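Carpet tiles or one roll for a rented office?

tekle_b
We rent a small office in Gondia and the old carpet must go. The tiles from Hajdu cost 479 for the room, the roll is 210. Is the difference worth it?

Seltby_Ina
Tiles. If coffee falls, you change one piece.

morro5
I don't agree. After two years the new tile has a different color than its neighbors. We took the roll and I would do it again.

Seltby_Ina
Then buy spare tiles from the same batch and rotate them. Ours are from March 2022 and I see no difference. From our office:
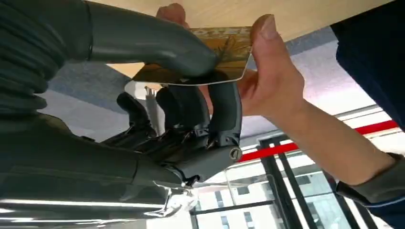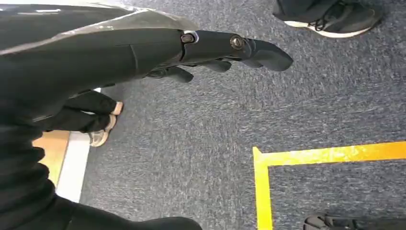
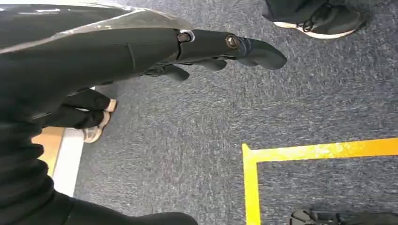 the carpet is in the second one

morro5
Blue-gray hides a lot, I admit. Try it with beige.

tekle_b
Thank you both. I will ask Hajdu for a sample before May.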